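Keeping the Hand Grippers Honest
A morning of pad changes and marker checks at the Loston workshop

14 shares | 7 comments

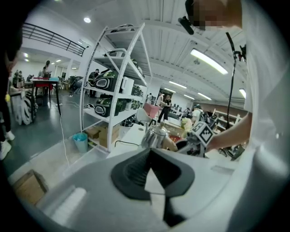
A hand-held gripper is a simple tool until it starts to drift. At the Loston workshop, where Henriques runs its data cell for household robots, the grippers are checked every morning before the first recording. Each one carries its own camera, and the camera is the part the crew trusts most, so the first thing they look at is what it sees: the rubber finger pad standing up in the middle of the view, the gray housing on either side of it, and beyond that the bench with its steel kettle and red tray. A second gripper gets held up over the bench with its square marker on top. If the pad sits where it sat the day before and the marker reads cleanly, the tool goes into service. If either one is off, it goes to the repair table.

The cell has 26 grippers in use. They are worked by people, by hand, and the recordings are later used to train a robot arm at Rorside, the company's other site. The arm carries the same finger pads as the hand tools. That was an early decision, and most of the maintenance rules follow from it. A pad that has worn smooth on the hand tool will teach the arm a grip that a fresh pad doesn't need.

Pads are changed after 200 recordings or when the face shows a shine, whichever comes first. The job takes 7 minutes for someone who has done it before. Two screws come out at the base, the old pad slides off its pin, and the new one goes on dry. The crew used glue for a while and gave it up. It crept under the edge of the pad and lifted one side by less than the thickness of a business card, which was enough to spoil a week of work.

The screws are tightened with a preset driver. Before the driver was bought, every technician had a different idea of snug, and the fingers closed a little differently depending on who had been on shift. Opening width is now measured with a steel gauge that came from Jasumside, the supplier that machines the finger mounts. The reading should be 84 millimeters at full open. A tool that falls short usually has grit in the slide -- lint, mostly, from handling cloth and towels -- and a soft brush clears it.

Markers get less attention than pads but cause more lost time. The printed squares pick up fingerprints and small scratches, and a scratch across the wrong block can make the tracking jump. The workshop wipes them with a damp cloth at the start of the day and replaces any that won't come clean. Solvent is banned. It took the black off a whole batch last September, and the replacements had to be realigned one at a time on the jig.

Realignment is the slow part of the job. The gripper is clamped upright, the marker is laid on with its backing half peeled, and the position is checked on a screen before the rest of the backing comes off. There is no good way to move a marker once it is down. A crooked one is scraped off and thrown out.

Calibration comes last. The gripper is moved through a set path over the bench, and the software compares the measured path with the stored one. A tool that passes gets a line in the log with the initials of whoever checked it. A tool that fails is run again, and after a second failure the camera mount is opened. In most cases the cause is a loose mount screw. Now and then it is the cable, which bends at the same point every time the tool is picked up and gives out there first.

The log is a paper notebook kept with the spare pads. A tablet was tried and spent most of its time charging in another room. At the end of each shift someone copies the entries into a spreadsheet, and Rorside uses it to decide which recordings to hold back. Anything made between a tool's last good check and a failed one is set aside until it can be reviewed.

Henriques plans to move to a harder rubber later in the year. The new pads have passed on the bench, but the mounts need a slightly deeper pin hole to take them, and the first set of reworked mounts is still on order. Until it arrives, the old pads stay on the 200-recording schedule.

14 shares | 7 comments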